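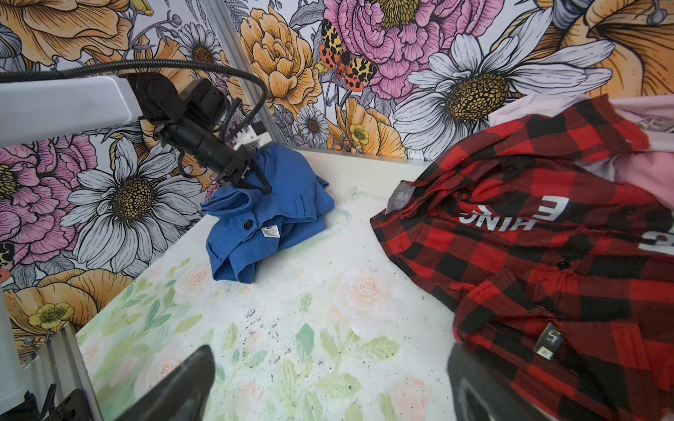 Folding Shirts: Your Questions, My Answers

I get a lot of mail about folding for somebody who runs a small page about laundry. The same questions keep coming around, so I've put my answers in one place. If yours isn't covered, write to me and I'll get to it – usually on a Sunday night with a pile next to me!

How do you fold a polo so the collar stays nice?

Button it first, all the way up if you can stand it. Then lay it face down, smooth the collar flat with your palm, and bring each side in toward the middle. Sleeves go back on themselves, bottom hem comes up to the shoulders, flip it over and you're done. If the collar still looks sad after that, pick up the whole shirt, give it a good snap and start over. I do this more often than I'd like to admit.

Do I have to fold flannel the same way?

You can, but it's thicker and it fights back. I fold a flannel in half lengthwise, lay both sleeves down along the body and then fold it in three. A buffalo check is a big help here (red and black is my favorite) because you can line your folds up with the squares.

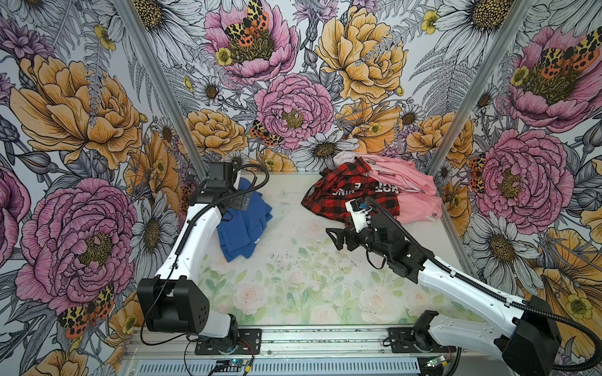
What about shirts with big printed letters?

Check the tag before you dry them, and go easy on the heat. For folding, I try to keep a crease from running right through the lettering. If it's a button-up with print across it, lay it with the letters against the table and fold from there.

My table is tiny. Any tips?

Mine is too! Work on one shirt at a time and push the rest to the back. I keep blue things on the left and everything else on the right, with whatever is softest at the bottom of the heap, usually something pink. It's a habit from my first apartment and I never grew out of it.

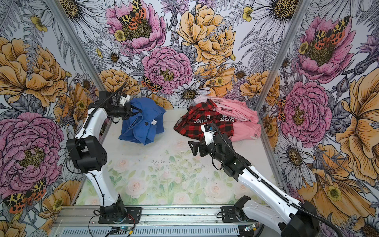 Also, wipe the table down before you start. Crumbs and little dark specks love a clean shirt, and on a pale rose print you may not notice them until they're on your sleeve.

Where did you learn to fold?

From Mandla Lekota, who ran the pressing room at Van Wyk when I worked there. He'd been at it since 1979 and could do a polo in 11 seconds. My best is still 60 for a whole flannel, buttons included, and that was a very good day.

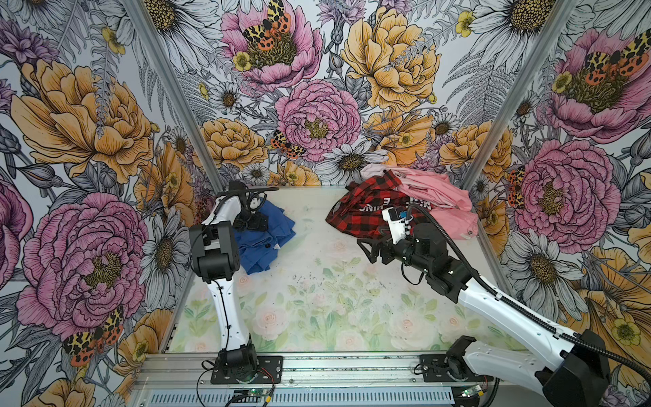 He always told me to look for the care label first, so you know which way is in and which way is out before you've folded anything. I still do it every single time.

Can I leave it until tomorrow?

Cotton, sure. Flannel too, if you don't mind a wrinkle or two – I don't.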